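The Tall Box Problem

I have wrapped presents badly since I was old enough to be trusted with the tape. My family can pick mine out from across a room (the lumpy one, the one with a strip of bare cardboard down the back), and for years I didn't mind. Then in May I promised to help wrap the prizes for the Sarnport summer raffle, all 48 of them, and it dawned on me that strangers would be looking at my corners.

So I did what I should have done 20 years ago and asked Kolbrún Thorlacius for help. Kolbrún ran the gift counter at Þórarinsdóttir until it closed, and she still wraps for half the people I know. She told me to come over on Saturday morning, bring one roll of paper I really liked and one box I was afraid of. I brought a tall one. Tall boxes have always beaten me. You get the sides on beautifully and then there's all that paper flapping around at the top with nowhere to go!

Her first rule was to stop wrestling with the box standing up. I'd been doing it that way because it looked like what the box wanted. "Lay it down, get your long seam, then think about the ends," she said, and I wrote that on my hand.

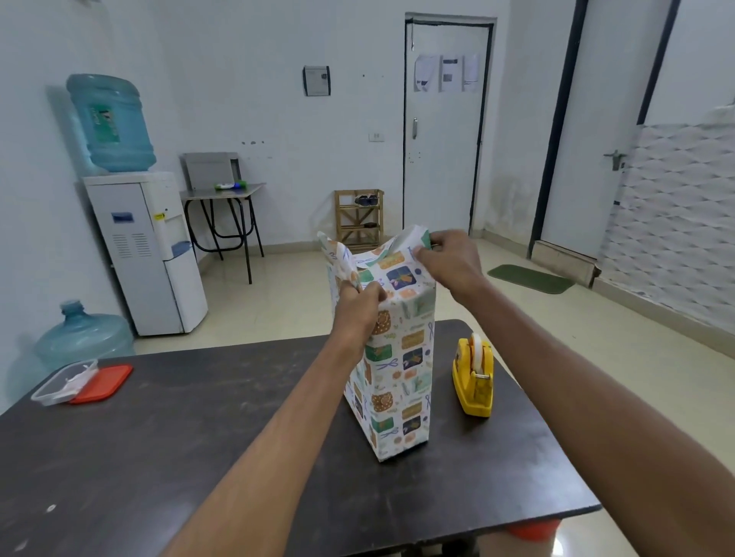

The paper, by the way, was my choice and I'm still in love with it. White background, little presents all over it, scissors and sprigs of green in between. Kolbrún approved for a practical reason I'd never considered: a scattered pattern forgives you. Stripes have to meet at the seam or your eye goes straight to the mistake. Plaid is worse. With lots of small pictures going every which way, you can be a good half inch off and still look like you meant it.

She was less kind about how much of it I'd cut. I always cut too much, then fold the extra under, and then the ends come out as thick as a sandwich. Her way is to roll the box across the paper once, all four sides, and allow two fingers of overlap. For the ends, the paper should reach a little past halfway across the box, and that's it. I trimmed mine twice and felt like I was giving it a haircut.

And then the long seam. Pull it snug, hold it down with a flat hand, reach for the tape. I'd never thought about where the tape sits before. At home it's under the paper, or stuck to my sleeve, or in another room. Kolbrún wants it on the side of your cutting hand, in a dispenser with some weight to it, close enough that you don't have to let go of anything. I've since bought a Busero one of my own and I can't believe I spent so long biting tape off with my teeth.

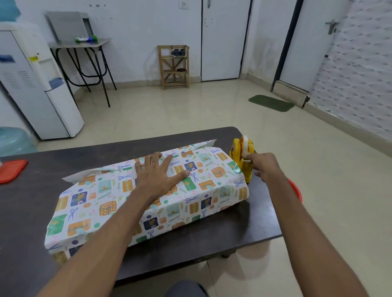
Do you need double-sided tape to get a clean seam?
Plain clear tape is fine. Fold the top edge of the paper under before you lay it down, so you're taping a crisp fold instead of a raw cut, and use three short pieces where you'd be tempted to use one long one.

My friend Ea Hauksdóttir disagrees with that, I should say. She swears by double-sided and gets hers from Tornar in packs of four. Her presents do look wonderful. Mine look fine, and I've stopped finding little curls of backing paper on the dog.

What surprised me most was the bag idea. If you close up only one end and leave the other open, you've got yourself a gift bag out of the same paper, and I had honestly been paying for those. You fold the bottom as you would on any box, press it flat so it stands, and then work on the top edge at your leisure. Fold the rim over once on the inside if you want it to hold its shape. I like a bit of a flare myself.
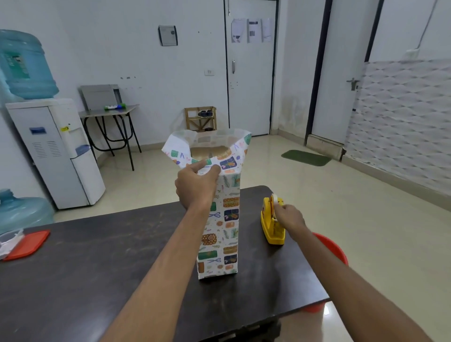
Open at the top, in the same paper, with the tape close by.

Bags are forgiving with odd things, too. Elínborg Blöndal had donated jars of rhubarb jam to the raffle, and a jar is a miserable thing to wrap. It went in a bag with some tissue on top and a ribbon through two holes, and that was the jam done.

Back to the ends, though, where I used to lose my temper. Push the two sides in first, hard against the box, so you get a flap above and a flap below. Run a fingernail down every crease. Fold the top flap down, bring the bottom one up over it, and tape. If the flap comes out as a wide, clumsy thing, fold its point back under before you bring it up. Kolbrún goes over every edge again between finger and thumb, even when it looks done, and the difference is ridiculous. It's the same paper and the same box and suddenly it looks like it came from a shop. 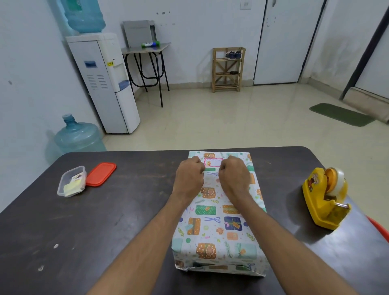

Labels go on last, and she likes them pressed down well so that a corner doesn't lift in somebody's bag on the way home. Small ones, too. I'd been using great big tags that covered the nicest part of the paper. She also keeps her offcuts, the long skinny ones especially, and uses them as a band around a plain brown parcel. I had thrown all of mine out, naturally.

We got through the raffle prizes over two evenings, with Ferhat Bayram cutting and me folding, and we finished with about a yard of paper to spare. I only had to redo one, a board game, which had torn at the corner when I pulled too hard. Kolbrún looked over the whole pile, turned a couple of them around, and asked if I was free in December.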